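Workshop notebook, bedding bench and bedroom corner
Sunday, started a little after two in the afternoon
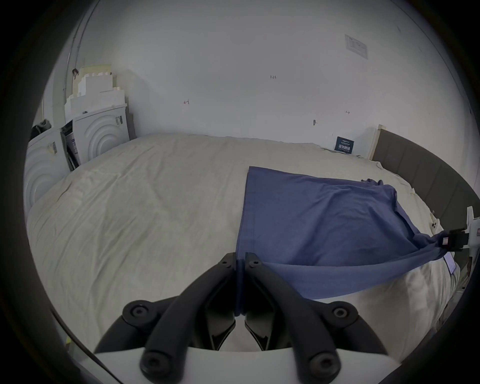 Navy cloth on the cream sheet, right half of the bed, two edges held.

I meant to write this up properly last time and then the tea went cold and I went home, so forgive me if I go back over some old ground before I get to the folding. It has been one of those slow, pleasant afternoons with the radio on low, and I have got through more than I thought I would, though in no sensible order.

The question I am still trying to settle for the Omham booklet is whether we teach people to fold a big flat cloth on the bed or on a table. Karlijn Van Rooij is firmly for the table and has been since the spring, and I do see her point, a table stays put and your back thanks you for it. But most people haven't got a table big enough (I certainly haven't), and when the washing comes in it goes on the bed, doesn't it, whatever the booklet says. So I have been giving the bed a fair go.

What I notice first is how much the sheet underneath matters. The cream one we have on at the moment is a bit creased, and I didn't iron it, partly out of laziness and partly because I wanted it to be like a bed at home. A smooth sheet lets the top cloth slide about when you pull a corner. A creased one grips a little. I had always assumed smooth was better and now I am less sure, at least for the first pull, when you are only trying to get the thing to lie flat and would quite like the far side to stay where you left it.

The navy was a good choice, by the way, and I take back what I said about it. Against the cream you can see at once where the edge is running straight and where it isn't. With the Plolberg oatmeal one I was forever bending down to find the hem. If we do buy more cloths for the booklet I would like them all to be dark on light, and I will say so to Karlijn before she orders anything else.

Now, the corners. If you pull a corner out to the side and lift it as you go, the cloth goes tight in a slanting band from your hand and the rest just sags below it. It looks as though you are straightening the whole piece and really you are straightening one strip of it. I did this again and again before I caught myself. Much better to keep the hand low, almost brushing the bedding, and draw outwards slowly, then let go and smooth back towards the middle with the flat of the other hand. It takes longer to write than to do.

The other habit worth breaking is bunching. I pick up an edge by gathering a good pinch of it, because it feels secure, and then wonder why there is a little fan of creases at exactly that spot when I put it down. Karlijn takes hold of just the hem, thumb on top, and hers come out beautifully. I tried it her way for the whole second half of the afternoon and I have to admit that mine improved too. I will not be telling her this until she has brought back my good scissors.

Sizes, while I remember. The practice squares from Avton are 70 cm along the side and the Bosman ones are 80, and the difference is more of a nuisance than it sounds. An Avton square folds in half and in half again and sits very nicely on the shelf. The Bosman ones folded the same way hang over the front, so they want a third fold, and once you fold in thirds everyone does it differently. I would be glad to settle on one size and give the others to the sewing evening. Both kinds have been washed twice now and I can't feel any change in them, except that the Bosman hems have gone a touch wavy.

I worked from the right-hand side of the bed, near the headboard, mainly out of habit. I do like that headboard. The grey upholstery with the upright channels was Karlijn's idea and I grumbled about it collecting fluff, and yes, it will need going over with the soft brush, but it gives the corner a proper bedroom feeling and the upright lines are handy when you are lining up an edge by eye. I must remember to do the channels from the top downwards. Last month I went from the bottom up and ended with a fine grey line along the top which I then had to do all over again.

Tried the halving fold both ways, bringing the far edge towards me and sending the near edge away. Towards me is easier by a mile if you are short like I am, but you lose sight of the edge underneath as it comes over, and twice I finished with a lip showing. Sending it away means leaning right across the mattress, and my knee goes into it, and then there is a dip and everything rolls towards the dip. I suppose the kind thing to tell people is to walk round to the other side. I know perfectly well they won't, but we can tell them.

A word about putting things down on the bed while you work. Papers, cards, the tape measure, they all creep under the cloth sooner or later. I folded the tape measure into a square earlier this month and only found it when the pile wouldn't stack. Notes ought to live on the windowsill and I shall try to be good about it.

For next time:
Iron half of the cream sheet and leave the other half, then try the first pull on each.
Ask Karlijn about the dark cloths, and the scissors.
Unpick one wavy Bosman hem and see whether it is the thread that has shrunk.
Write the corner paragraph for the booklet while it is fresh, keeping it short (I know, I know).
More tea. The nice sort is in the tin behind the starch.

Stopped at half past four. Squares folded and back on the shelf, Avton on the left, Bosman on the right with their fronts poking out. Navy cloth left over the chair for Karlijn to have a go with.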